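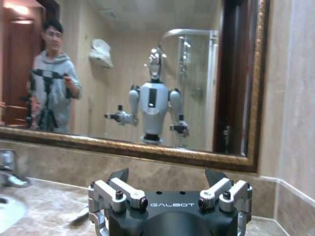
*Fig. 1. Mirror, backsplash and marble counter at the sink.*

# Unit 6: The Guest Bathroom Vanity

Housekeeping and Room Care, Moddale evening course
Handout for Wed 7 May. Instructor: Szu-yu Chung

Read this before the practical. The first part covers stone, the second covers mirror glass, and the last part is the order of work you will be marked on. Bring your own gloves. Cloths and bottles are in the supply cart.

## 1. Marble counters and backsplashes

Marble is mostly calcite, and acid eats calcite. Vinegar, lemon cleaners and most limescale removers leave a dull spot called an etch. An etch is damage to the polish. Wiping will not take it off, and neither will a stronger cleaner. Stains are different: they are color that has soaked in, and a poultice will sometimes draw them out.

Veined stone in creams and browns, like the counter in Fig. 1, hides soap film well. Do not trust your eyes from directly above. Crouch so that you are looking across the surface toward a light, or run a bare fingertip over it. Film feels draggy and clean polish feels slick.

For daily work use:

- pH-neutral stone cleaner, diluted as on the label
- one damp microfiber cloth, one dry
- a soft brush for the joint where the counter meets the backsplash

Do not use scouring powder, the green side of a sponge, or bleach. Keep chrome polish off the stone. When you do the faucet, put the polish on the cloth first and lay a folded towel at the base.

Sealer: a sealed counter still etches. Sealer slows staining and does nothing about acid. At Dindari the counters are resealed every January, and the date goes on the room card.

## 2. Large mirrors

A mirror that runs the length of the counter shows the whole room back to the guest. Someone washing their hands can see the toilet, the waste bin and the shower rack without turning around. Check the reflection from the sink before you sign off. If the toilet lid is up, close it.

Things to know about the glass:

1. Spray the cloth, never the mirror. Liquid runs down to the bottom edge, gets behind the frame and attacks the silver backing. The black creeping marks on old mirrors start this way.
2. Work top to bottom in overlapping passes. Fold the cloth to a dry face for the second pass.
3. Gold-toned frames get a dry cloth or a soft brush only. Ammonia can lift the finish. Ornate ones hold dust in the carving, so brush them before the glass.
4. Hairspray needs a little rubbing alcohol on a cloth. Glass cleaner just moves it around.

Plants kept on the counter should be moved before you spray anything near them. Wipe the leaves with plain water and look under the pot for a ring. Clay pots without a saucer will mark marble in a few weeks.

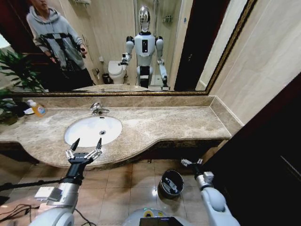
## 3. Guest items on the counter

The rule from Ka-ming Fang's session still applies: in an occupied room you may lift an item to clean under it, and you put it back where it was. You do not sort or throw away anything that is not in the bin. A toothpaste tube lying on its side goes back on its side, unless the guest has left a tumbler out for it.

Toothpaste is worth a separate note. It is a mild abrasive, and a dried smear that gets rubbed hard will scratch polished stone. Lay a damp cloth over it for a minute, then lift it off. Check under the tube and around the cap.
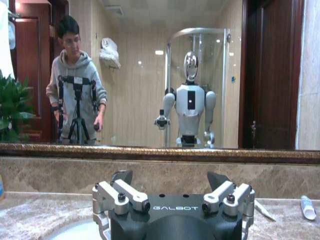 Mouthwash and some face toners are acidic enough to etch, so bottles with drips down the side should be wiped before they go back. Put a small tray under them if the room has one. Yuen trays are in the lower drawer of the cart, and the Joton ones with rubber feet are kept for narrow counters.

Toothbrushes: do not touch the head. Lift by the handle with a clean glove, wipe underneath, set it down on a fresh tissue.

## 4. Order of work

You have 15 minutes for the vanity area.

- Gloves on, light on, door propped
- Lift guest items to a clean towel
- Brush and wipe mirror frame
- Mirror glass, two passes
- Ledge above the backsplash, then the backsplash
- Sink basin, drain, overflow hole
- Faucet
- Counter, back to front, then buff dry
- Replace items
- Check from the sink, looking in the mirror

The ledge is the step people miss. It collects lint from towels, and if you do it after the counter you will be doing the counter again.

Dilution for the practical: 6 ml of stone cleaner concentrate in 200 ml of water. Label the bottle before filling it. Unlabeled bottles are emptied at the end of class.

Reading for next time: the grout and tile section, plus the sheet on shower fittings. Anyone who missed the towel-folding assessment should see Szu-yu Chung at the break.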